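Re: What do you keep in the big metal bin?

zulmont64
Mine has two compartments and I use one. The narrow back one is where good intentions go.

helov_20
Toys. Then socks. Then whatever the socks were hiding.

zulmont64
You need categories.

helov_20
I had categories in December. There were 5 of them and they have since merged.

aksoy74
Disagree with both of you. Sheet metal is wrong for toys. Everything dropped in sounds like a car accident. Get canvas.

zulmont64
Canvas slumps. My metal one is scuffed and still square, which is more than I can say for me.

aksoy74
Fine, but line it with a towel.

helov_20
The towel becomes one of the things in the bin. I speak from experience.
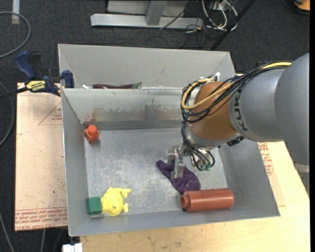 Birsen Karabulut
Purple cloth, green block, yellow fish, reddish-brown plastic bottle or canister. Name me the category. I'm with helov on this one, and the fish stays.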